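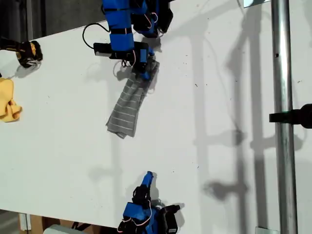

Gray stripes and mustard yellow: two cloths on a white tabletop.

Why Does Cloth Wrinkle?

Grab a T-shirt, squash it into a ball and count to 65. Now let go. It's covered in creases! Do the same with a plastic ruler (well, try to) and it just springs back straight. So what is going on inside that shirt?

Look at the gray cloth in the picture again. It has thin white stripes running across it, and where the fabric is smooth the stripes are easy to follow. Now look at the lower end, where it's folded and a little bunched up. Stripes are great for wrinkle-spotting, because a line that should be straight will bend wherever the cloth bends. The yellow cloth doesn't need any help. It's in a heap!

Zoom in on a thread

Most cloth is made of yarn, and yarn is made of fibers, which are very thin hairs twisted together. A fiber of cotton is much thinner than the hair on your head. If you could shrink down and stand on your sleeve, you'd see a jungle of twisty ropes going over and under each other.

There are two big ways to turn yarn into cloth.

Weaving: one set of yarns goes up and down, and another set goes side to side, over, under, over, under. Bed sheets and jeans are woven.

Knitting: the yarn makes loops, and each loop is pulled through another loop. Socks and sweaters are usually knitted. Loops can open up and close again, so knitted cloth is wonderfully stretchy. That's how a sock gets over your heel!

So where do wrinkles come from?

When you fold a piece of cotton, the fibers on the outside of the bend get stretched and the ones on the inside get squeezed. Inside each fiber are long chains of tiny particles called molecules, and those chains hold on to each other a bit like people holding hands. Bend the fiber hard for long enough and some of them let go and grab a new neighbor. Now they're holding the fiber in its bent shape. Hello, wrinkle!

Water and heat help the chains let go. That's why a damp shirt left in a ball gets the worst creases of all, and it's also how an iron works. Steam loosens the chains, the flat iron presses everything straight, and when the cloth cools the chains hold hands in their new, flat positions.

Wool is different. Its fibers are naturally curly and springy, so a wool sweater often loses its creases if you hang it up overnight. Polyester is a kind of plastic, and it doesn't soak up much water, so it stays smooth pretty well too.

Try it: the great wrinkle race

You will need:
A cotton handkerchief
An old sock
A piece of polyester cloth (ask before you borrow a scarf!)
A spray bottle of water
A clear table

1. Lay the three cloths flat and smooth them with your hands.
2. Scrunch each one into a tight ball and put a heavy book on top.
3. Wait ten minutes, then take the books away and open the cloths out gently.
4. Which has the most creases? Draw the pattern you see on each one.
5. Smooth them out, spray each cloth lightly with water and do it all again. Leave them under the books until they're dry this time.

Did the water change your winner? Try stripy cloth if you have some, and watch what the lines do.

Words to know

Fiber: a very thin strand that yarn is made from.
Yarn: fibers twisted together into a long string.
Molecule: a tiny group of atoms joined together.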